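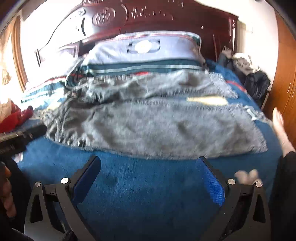
*A grey blanket on a blue fleece sheet, with the carved headboard behind.*

Guest house operator Zaltov has revised its bedding and laundry routine, with the new schedule in force from September. It applies to all 22 rooms at the Bawa site and sets out how beds are stripped, which items are washed together and where clothing left for folding is handled.

Fleece sheets and long-pile blankets will now be washed separately at low temperature. The earlier schedule put them in one load, and housekeeping lead Ama Darko said this had shortened the life of the blankets. The site processed 1097 items last season - over half of them blankets and pillowcases.

Folding is covered in a separate section.
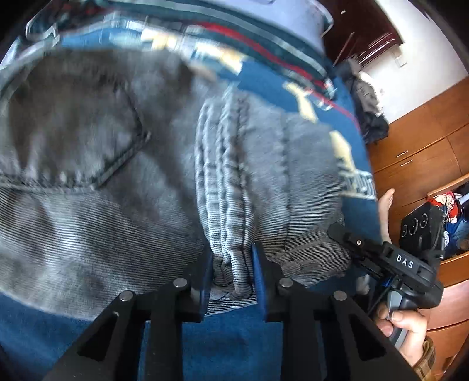 Trousers are to be laid flat on a made bed, smoothed from the waist down and folded once along the leg. Seams need the most attention. On a grey pair with a large patch pocket, spread on a blue patterned cover, the cloth bunches into long ridges beside the pocket, and these must be eased out by hand before the fold is made. Pockets are checked first.

Mawuli Ansah, who drafted the section, said 16 staff had been trained so far. Remaining sessions start at 19:00.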